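Drying Cracks in Garden Soils from Three Sites
Chiamaka Nwankwo
Soil Science Project, Final Report
April 2026

1. Introduction

When wet soil with a lot of clay in it dries out, it shrinks. The surface layer dries first and pulls against the wetter soil under it, and when the pull is greater than the strength of the soil, a crack opens. Cracks matter to gardeners and farmers. Water poured on cracked ground can run straight down past the roots, and small roots can be torn when a crack widens.

I wanted to find out whether soils from three places near my home crack differently, and whether mixing in compost changes the result. My first guess was that the soil with the most clay would have the widest cracks and that compost would make them narrower.

2. Background

Cracks in drying soil usually form in stages. A few long cracks come first. Shorter ones then start from the sides of the long ones and often meet them close to a right angle. If the ground is wetted and dried many times, the meeting points can shift toward a more even Y shape, and the pieces between the cracks start to look like rough polygons. Layer depth also has an effect. A thin layer tends to give small pieces and a thick layer gives larger ones.

Not every line on the ground is an open crack. Some are filled with a paler material, and some rocks have mineral veins that branch in much the same way. In a picture taken from above it can be hard to tell which is which.
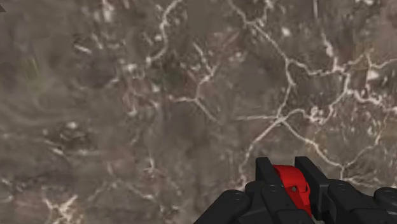

Figure 1. Pale branching lines on mottled ground, computer rendering.

For this reason I did not rely on pictures for my results. I measured every crack in the trays with a feeler gauge and wrote the width down the same day.

3. Method

Soil was collected in December from the Eruver allotments, the creek bank at Cowie, and a field edge at Fendard. Each sample was air dried, crushed, and passed through a kitchen sieve. I did a jar test on each one to estimate the clay content.

I filled 53 trays, all the same size and all to the same depth. Some held plain soil and some held soil mixed with compost. Water was stirred in until the mix could be poured, and the trays were left on shelves in the prep room with the window closed. The heating in that room goes off on weekends, so the drying was slower on those days.

Crack width was measured at the widest point between two junctions. Cracks too narrow for the thinnest gauge blade were left out. Readings were kept in a spreadsheet and checked against the paper sheets before any averages were worked out.

4. Results

There were 1,568 width readings in total. Of these, 957 came from trays with plain soil and the rest from trays with compost.

The Cowie soil had the highest clay content in the jar test and also the widest cracks. The Fendard soil came second. The Eruver soil was sandy, and many of its trays had only short cracks near the rim. Compost made the cracks narrower in the Cowie and Fendard soils. In the Eruver soil the difference was too small to say anything about.

One thing I did not expect was that the compost trays from Cowie had more cracks than the plain ones, even though each crack was narrower.

5. Discussion

The results agree with the first part of my guess. The second part held for two soils out of the three. Compost holds water, so it may have slowed the drying and let the surface shrink more evenly, but I did not weigh the trays during drying and cannot show this.

The main weak point is the trays themselves. Soil stuck to the plastic in some of them and pulled away cleanly in others, and this changes where the first crack starts. Greasing the sides would have helped. Leaving out the thinnest cracks also makes the averages a little too high, mostly for the Eruver soil.

If I did the project again I would weigh each tray every morning and wet and dry the same trays several times to see whether the junctions change shape.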